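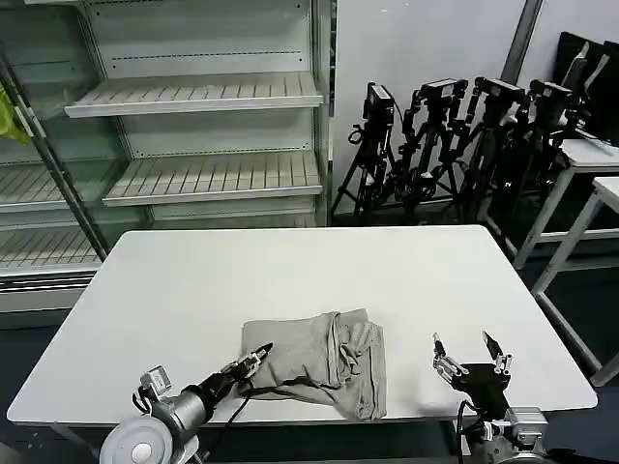
The Undell folding station is a two-arm cell for textile handling in commercial laundries and garment return centers. It takes single items from the sorting line, flattens them and folds them to a set size. Each arm ends in a two-finger gripper; on soft pieces such as the gray garment on the white table, one gripper pinches the fabric at the side while the other stays open above the tabletop. The white top has a smooth matte surface, and dark and mid-tone fabrics are the easiest for the vision software to separate from it.

Order code: Undell 1477
Arms: 2
Table height: 80 cm
Table length: 124 cm
Control software: Nustlow
Supplier: Fesum

Staffing

The station does not replace the sorting bench. Operators still check pockets, remove tags and pull stained or torn items before loading. Hand folding drops to the pieces the cell rejects, mainly items with long ties or heavy linings. At the Thái site, two folding positions became one loading position and one inspection position. Shift lead Duyên Trương reports less reaching and more screen work, and rotates the two positions at each break.

Training

Operators learn loading, stop and restart, and clearing a dropped item. Changes to fold programs are limited to the line technician. Keep hands off the table until the status light is steady green.

Installation and service: Vinh Đỗ
Spare fingers and cables: Nhàn Mạc

Data sheet revised August 2022. Replaces all earlier sheets.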